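Portfolio reviews, and whether I'd pay for another one

27 March 2022

I got my third email this month from the people behind the Rivbridge portfolio review, and since two readers have asked whether they should sign up, I may as well put my answer where everyone can find it. I went last September. I paid my own way and nobody comped me anything.

The fee was $165 for the day. For that you got 9 meetings with reviewers, a lanyard, a tote bag and a seat at an evening slide talk. I drove, and I slept in a motel out by Pritchard because anything closer to the venue cost more than the review did. Add gas and two days of not working and you can see why I was in a mood to be impressed.

I'd brought the parking garage pictures, the ones I've been shooting since I gave up on the river project. Twenty minutes per table. A bell rings, you gather your prints, you find the next table, you say the same three sentences about yourself and start laying out the same prints. By the fourth meeting I could hear my own voice doing the pitch and I didn't believe a word of it.

What did I get told? One reviewer said the work was too cold and I should put people in it. The next said the pictures with people in them were the weak ones. A third asked if I'd thought about making a book, which is what a reviewer says when there are six minutes left. I had a decent talk with a woman who edits for a small press and who told me flat out that she doesn't publish anything like this and never will, and then spent the rest of our time on my sequencing. She moved one print from the end to the second spot and I've left it there. That was worth money. I'm less sure it was worth all the money.

My trouble with the whole setup is how it gets sold. The email talks about "access" and "decision makers." It has quotes from past attendees who went on to get shows. It doesn't say how many attendees there were in total, or how many of those shows were in spaces where the photographer pays to hang. I wrote and asked. I got a friendly reply with a link to the sign-up page.

Same thing with the online contests, which are the cheaper cousin. Wovuletti runs one every spring, $75 for a set of pictures, and everybody who enters gets put on the mailing list for the next one. I've entered 2 of them. The second time I made the "longlist," and as far as I could work out from scrolling, so did an awful lot of other people. Being on it came with an offer to buy the catalog at a discount.
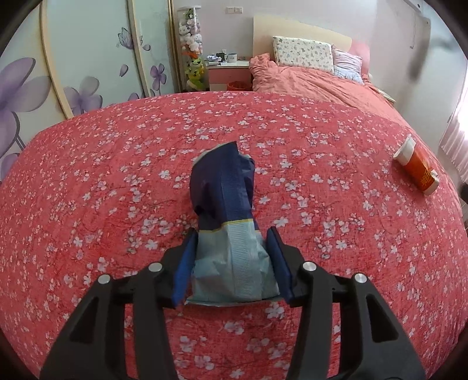
I do know the counterargument, because I make it to myself every year around renewal time. Galleries don't open cold emails. Magazines have hardly any pages left. If you live where I live, you aren't going to bump into a curator at the hardware store, so you pay for the bumping into. Fine. I only wish the organizers would call it that and stop dressing it up as being chosen. "Juried" should mean somebody got turned away, and I'd like to know how many.

Before you hand over a fee, then, look up the reviewers and see what they've shown or published in the last couple of years. If it's nothing like your work, skip it. Find out whether you pick your reviewers or get assigned to them. I ranked my choices and got four of them. Ask what they do about no-shows too – one of mine had a family thing come up and I was moved to a man who sells framing supplies. He was nice about it. He gave me a corner sample.

And go with finished prints if you go at all. I saw people swiping through a tablet with the glare of the ceiling lights all over it, and you could watch the reviewer give up.

The small local group at Itance still meets in the back of the print shop on weeknights, by the way, and it's free. You get slower opinions from people who've seen your last five projects and remember which ones you dropped. They told me the garage pictures were too cold as well, months before I paid to hear it.

I haven't answered the Rivbridge email. Early registration closes soon, according to the subject line, but it said that in the first one too. If anybody reading this has gone more than once and got something different the second time around, leave a comment, I'd like to hear what it was.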